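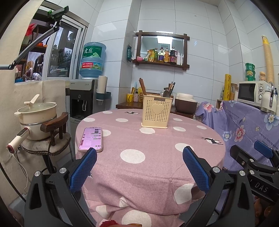 Sendwood kitchen table set: README

v3, 2 Dec 2024. Replaces the November upload.

What's in it: short clips of cutlery and chopsticks being sorted at a round kitchen table. Holder, sticks, spoons, tablecloth. Home kitchen, normal clutter, not tidied up for the occasion.

Counts
1579 clips recorded
1541 kept
the rest dropped, mostly duplicates or bad sync. List in dropped.txt

Folders
clips/ one folder per clip, up to 200 stills each
labels/ one text file per clip, same name
notes/ my scribbles, ignore unless stuck

Labels
"holder" = the upright caddy with the raised heart. Older files say "caddy" or "pot", same thing. Will fix.
"stick" = one chopstick. Pairs get labelled as two sticks, even if they're lying together. 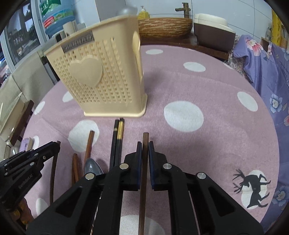 Brown and black sticks are seperate labels (stick_br, stick_bk). Gold bands don't get their own label, too fiddly. Spoons are just "spoon", no sizes.

Known problems
- polka dots on the cloth sometimes got boxed as plates in the Nokano pass. Mostly cleaned out
- wall shelf bottles not labelled at all, don't go looking
- Steltinis names still in a few of teh older label files

Use: fine for research, please credit Rastogi / Sendwood. Don't re-upload without the notes folder.

To do: merge the old names, redo dropped.txt in date order.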